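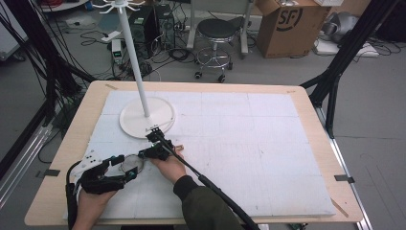

Robot Learning in Practice
Clitstead Institute, Department of Mechanical Engineering
Handout 2: Collecting demonstrations by hand and by remote control
Leonor Torres
Revised 8th July

146 shares
2 comments

1. Scope

The handout covers the two methods used in the laboratory sessions for showing a manipulator what to do: hand-held grippers carried by the demonstrator, and remote control of the arms from a leader device. Kinaesthetic teaching, in which the demonstrator pushes the arm itself through the motion, was dealt with in Handout 1 and is mentioned only for comparison. Training is left to the January block. You should have read the Van Beek chapter on frames of reference before going further, as the notation is taken from it.

2. What a demonstration contains

A demonstration is a time series. At each step it holds an observation and an action. The observation is usually one or more camera images together with the pose of each gripper and the opening between its fingers. The action is the pose and opening to be reached at a later step.

Notation:
T_wg: pose of the gripper in the world frame
T_gc: pose of the camera in the gripper frame, fixed by calibration
w: finger opening
t: time stamp, on a single clock for all streams

Two points are often missed in coursework. First, the action is seldom recorded directly. With a hand-held gripper there is no command at all, only a measured path, and the action must be built from the measured pose some steps ahead. With remote control there is a command, but the follower arm lags it, and a decision is needed as to whether the command or the pose reached is stored as the action. State which you used. Reports that do not say so cannot be marked on that section.

Second, poses in the world frame are tied to the bench. If the board is moved by a small amount between sessions, world-frame actions from the earlier session no longer refer to the same place on the table. Relative actions, expressed in the gripper frame at the current step, do not suffer from this, at the price of some drift over long motions.

3. Hand-held grippers

The demonstrator holds a gripper in each hand and does the task directly. No arm is present in the loop. The demonstrator feels contact through the handles, the motion is fast, and a beginner needs little practice before the paths are usable.

The weaknesses follow from the same fact. A human arm can place a gripper where the robot arm cannot. Paths must be checked against the reach and joint limits of the target arm before training, and a path that fails the check is dropped whole. Do not cut out the part that fails and join the ends.

The wrist also turns further and faster than the joints it stands in for. In the Trernness exercise you will find that most rejected paths fail on wrist speed during regrasping, and that a demonstrator who has seen the plot once will usually slow down enough for later paths to pass.

Fingers matter more than students expect. The pads on the hand-held gripper and on the robot must match in shape and in surface. A soft pad yields under a thin handle and holds it against turning. A hard pad of the same outline lets the handle pivot, and the learned motion then fails even though the path has been followed closely. Inspect the pads before each session and note their state in the log.

4. The worked task

Two-handed task, one small utensil and one upright stand. The utensil is a tea infuser with a mesh head and a wooden handle that has a slot near its end. It starts flat on the table. The required end state is the utensil hanging on the stand by the slot, with both grippers clear.

The phases used for labelling are:

a. Approach. Both grippers open, neither touching anything.
b. First grasp. One gripper closes on the utensil.
c. Lift and turn. The handle is brought to the angle needed at the hook.
d. Support. The other gripper steadies the stand. Optional, but to be done in the same way throughout a set.
e. Placement. The slot passes over the hook.
f. Release and retreat.

Phase b decides most of what follows. A flat object gives the fingers little to close on from above. The handle may be taken across its width, or the rim may be taken at its edge. The first leaves the mesh head free to swing about the grasp, while the second gives a firm hold but places the gripper a full handle's length away from the slot. Neither is wrong. Mixing the two in one set without a label is wrong, as the model then sees two different actions for much the same view.
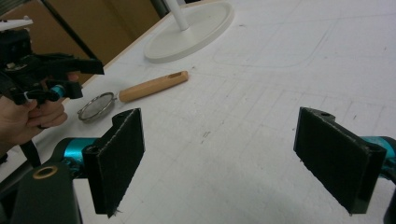
Figure 2.1. View seen from one hand-held gripper. The infuser lies on the table between the padded left finger and the second gripper.

The view from the gripper has to contain the contact region for as much of the motion as possible. Read the start position with this in mind. An object near a fingertip at the start may pass behind the finger as the gripper advances, and from that step onwards the image says little about it. The second gripper may still carry a usable view. Where both views are lost, the model has only the poses to go on, and a head camera or a fixed camera becomes worth its extra calibration.

A mesh head is also a poor object for depth estimation. The sensor returns a mixture of the mesh and whatever lies behind it. Use the handle for any step that depends on depth.

5. Remote control

The demonstrator moves a leader device and the robot arms follow. Every recorded path has been carried out by the real arms, so the reach check in section 3 is not needed. The fingers in the images are the fingers that will be used at run time, and so is the camera mounting.

Costs:

Delay. The laboratory link is set to a delay of 70 ms from leader to follower. Demonstrators adapt to it by pausing before contact. The pauses enter the data and the trained model reproduces them. Trim them only if the trimming rule is written down and applied to the whole set.

Loss of touch. Without force feedback the demonstrator judges contact by eye. Closing force tends to be too high, and thin parts get bent. On the Gadby leader handles, limit the closing command in software before the session begins.

Scaling. A leader motion scaled down gives finer placement and slower travel. Keep a single scale for a whole set. If the task will not allow it, record the scale as part of the observation.

Workload. Remote control tires people sooner than hand-held work, and the signs appear in the paths before the demonstrator reports them: more corrections near the hook, longer gaps between phases. Change over when the correction count rises, whatever the timetable says.

6. Choosing between them

Use hand-held grippers where the task is fast, where contact is delicate, or where several rooms are to be covered. Use remote control where the arm works close to its limits, or where its own behaviour forms part of the problem, such as flexing under load.

A mixed set is permitted for the assignment. Tag every demonstration with its source. The two sources differ in speed, and a model trained on an untagged mixture tends to switch between the two speeds partway through a phase.

7. Session procedure

Before recording:
Tape the board down and check it against the edge of the table.
Run the clock check. Offset between streams must be below one image period.
Calibrate T_gc for each gripper and save the result with the session.
Move both grippers through their full range and watch the cables. A cable that pulls taut at the far side of the table shows up in the path as a short stop.
Put the stand and the utensil at the start positions from your sheet.

During recording:
Start with both grippers open and still.
Carry on through a failed grasp if recovery is possible, and label the recovery.
Keep sleeves and hands out of the contact region.
Do not talk to the person at the console during phase e.

After recording:
Play back the first and last demonstration of the session.
Enter pad state, lighting changes and any movement of the board in the log.
Back up before editing.

8. Variation

A set with a single start position teaches a single path. Vary the position and angle of the utensil, then the position of the stand, then the two together. The sheet for the assignment gives 500 start positions drawn from a uniform distribution over the board. Each group takes the block marked with its number. Positions where the utensil would touch the base of the stand have already been taken out.

Do not choose positions by feel. Demonstrators who do so leave the corners empty and favour the side of their stronger hand. Plot your own start positions over the grid at the end of the first session and compare them with the sheet.

9. Exercises to bring to the tutorial

9.1 Derive the relative action between steps t and t+k from T_wg at both steps. Show that it is unchanged when the world frame is moved.

9.2 A gripper pose has a constant error of 2 mm along its closing axis. Explain the effect on phase b and on phase e, for a grasp on the handle and for a grasp on the rim.

9.3 Take one of your own remote-control paths. Build the action series from commands, then from poses reached, and plot the difference over time. Mark the phases.

9.4 Suggest a test, using logged data only, that would reveal a worn finger pad.

Written answers to 9.2 are limited to one side. Plots for 9.3 should have labelled axes and a stated clock.

Share this page (146)
Comments (2)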